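The good practice guide, again

February 15, 2022

I have now read the Hodstead guidance on two-armed handling cells twice, once on paper and once on the train, and I still can't tell you who it is for. It runs to 46 pages. The word "carton" gets a page and a half, and every carton in it is square, clean and shut.

Section 5 is the bit people keep quoting at me. "Items presented to the cell shall be in sound condition." Fine. Has whoever wrote that ever stood in a returns bay? Boxes come back with a flap torn halfway off and the top open, and that is the job. If your rule starts by leaving out the job, I don't see what it's a rule for.

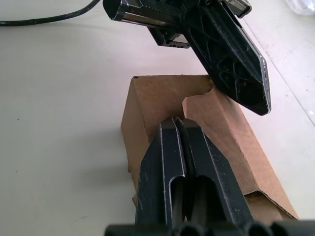

Kastriot Nikolovski, who sat through the drafting meetings, tells me the idea was to have something firms could pass. I believe him. I also think that's what is wrong with it. At Wunine they had the certificate on the wall by July and were still arguing over whether one arm should wait while the other moved in, or whether both could close on the box together. The guidance says the arms should be "suitably coordinated". Suitably!

Then there's finger wear. You're told to inspect gripper fingers every 200 hours and replace them if "damaged". Scuffed black edges with the grey showing through, is that damaged? Waraporn Khamphan says no, Arif Rahman says it depends what you're lifting, and the guide says nothing at all. I'm with Arif, for what it's worth, but I'd rather have a number and a drawing. 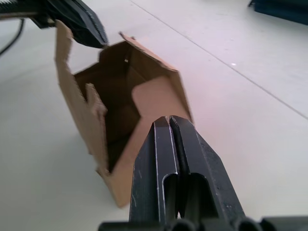 Page 5

"The operator should satisfy themselves that the load is stable before the second arm engages." That's the whole paragraph. A cardboard box tipped up with its flaps out is stable until you touch it, and card that has already ripped once will rip again in the same place. I would want a line on where to grip and where not to, and another on what the arms do when the flap gives way. Stakow's in-house sheet has both, on one side of paper, and it cost them nothing.

I will give Hodstead the section on keeping cables clear of the work area. It's short and you could follow it without ringing anyone up.

They want comments on the next draft — I've sent mine, with about 70 notes in the margin, and Kulap Mahawong is sending hers. Last time I got an automatic reply.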